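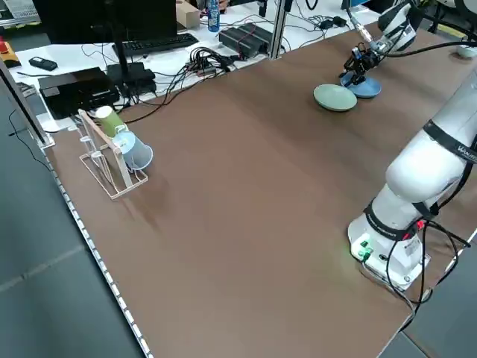
**How many cups can I hang on one rack?**

One cup for each peg. Please do not hang a second cup on top of the first by its handle, even if it seems to hold. The handles of our cups are made for a finger and for one peg, and the glaze can chip when two of them touch.

**Which way should a cup hang?**

Put it on the peg with the opening tilted down. In this position the water can run out and dust does not fall in. If your cup has no handle, you can put it over the peg like a hat, as long as the peg is shorter than the cup is deep.

**Can the wooden rack stay next to the sink?**

It can, but wipe the base every evening. Wood accepts some drops without problem, but it does not like to stand in a puddle. Mitali Abeysekara, who answers our mail, keeps a folded cotton cloth under hers and changes it when it feels damp.

**My rack moves when I take a cup. What can I do?**

First look if all the cups are on one side. Hang the heavy ones low and the light ones high. If it still moves, turn the rack over and check the small felt pads. A new set of pads is free, only write to us with your order number.

**Do you sell cups and plates one by one?**

Yes. The Kevus series is sold by the piece, in green, blue and white. You can mix the colors as you want. The Sastry series is older and we sell it only in sets of 12 or 16 pieces, until the stock is finished.

**Are the green and the blue plates the same size?**

Not in every series. In Kevus the blue plate is a little smaller, so in a pile it should go on top of the green one. Bowls go in their own pile. We made a mistake about this in the December leaflet, and I am sorry if you bought by that leaflet. We exchange the plates without cost.

**Can I put everything in the dishwasher?**

Cups, plates and bowls, yes, on the normal program. The rack, no. The glue in the joints becomes soft and the rods can turn.

**There are gray lines on my plate. Is it broken?**

Most probably these are marks from knives and forks. Put a little baking soda on a wet cloth and rub in small circles, then rinse. If you can feel the line with your fingernail, it may be a crack, and then please stop using the plate for hot food.

**How do I oil the rack?**

Two times in a year is enough. Use a food-safe oil, a very thin layer, and let it dry overnight before you hang the cups again. Too much oil makes the pegs sticky.

**One peg came loose. Must I buy a new rack?**

No, we send single pegs. Dinesh Saha in our workshop needs to know the length of the peg, so please measure it before you write.

**Where can I see the pieces before I buy?**

At the Reltivley shop, during opening hours. You do not need an appointment.

Last change to this page: 20th July, Barış Saraç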